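Publish the Torque Figures

The Noder 2 service manual runs to 321 pages and gives no torque value for the rear subframe bolts.
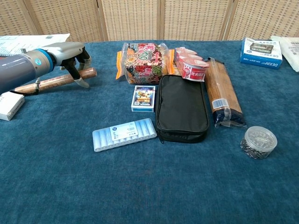

Owners are told to take the car to a dealer. The nearest Pletudik dealer to Ashby is 254 miles away, and an independent shop can do the job if it has the numbers. The shop can guess from bolt size and grade, but a guess is a poor basis for a joint that carries the suspension.

Pletudik says its procedures change too often to print. That is an argument for dated revisions. Grundumine posts bulletins for its vans as they are issued, with the old figure struck through and the new one beside it – a plain system, and mechanics use it.

Part 2071, the subframe bushing, is sold over the counter to anyone. The company accepts that people outside its network will fit it. It should tell them how tight to make the bolts, in what order, and whether the old bolts may be reused. One table would cover it, and the table should be free.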